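Notebook, May, written at the bench over a cold coffee

Trakberg line ran all morning with the new arm on tray loading. 300 trays before lunch, up to 600 on paper for a full shift, but I'll believe that when I see it! Two jams, both at the infeed (same bent guide as last time, I've bent it back again, someone please order the part).

Fiona Rutherford has moved from loading to watching the cell, and she's not sure she likes it. Her wrists are better. But she used to chat with the packers across the belt and now she's stuck behind the guard with a screen, so we're going to try turning the Nesau console around to face them. Easy enough, the cable's long enough if we reroute it under the bench.

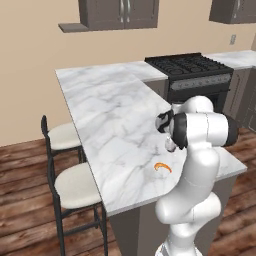
Next up is the kitchen job for Hajji, clearing and wiping down between lunch sittings. I talked to their crew for an hour and what they wanted to know was who gets the blame when something's left out on the counter, fair question. Small curved things are my worry: something like that little orange crescent lying flat on veined marble, with the fingers coming straight down on it, gives you hardly any height to grip. Want to try 3 finger pads on it, starting with the soft Bastell ones. Also ask the crew which bits they'd rather keep doing themselves, they had opinions about the range.

Log file is 499, don't overwrite it.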